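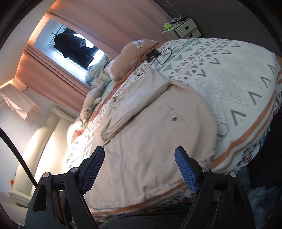 White patterned blanket with gray and green shapes, on the bed.

Plurnix driver app review: lower fees, slow payouts

I have driven for ride-hailing apps part-time since before the airport lot was paved. In August I switched to Plurnix for most of my evening hours, and this review covers what I found as a driver. Riders may see it differently.

Signing up took two days. You upload your license, insurance and inspection form, and a person checks them. My inspection form was rejected once for a blurry stamp. The second upload went through overnight.

The main draw is the commission. Plurnix keeps 19 percent of each fare, and it shows the cut on the offer screen before you accept. My old app, Grasum, only showed it on the weekly statement. Over my first stretch I took home $1,567 after the commission and before gas.

Offers show the pickup distance and the general drop-off area. Downtown is busy until around 2 a.m. Out past Penwood it is dead by dinner, and I gave up waiting there.

Navigation is the weak part. It kept sending me to the loading dock behind the Boström building when riders were at the front doors. I now run a separate map app, which drains the phone, so bring a charger.

Payouts are slow. Grasum paid me the next morning. Plurnix holds the money until the weekly run, and the instant option costs extra. Henryk Kaczmarczyk, who drives nights, went back to Grasum over this. Support did fix a missing toll for me, but it took several messages.

Worth having as a second app if you work downtown evenings. I would not drop your main one for it yet.

Reviewed by Ji-hoon Ki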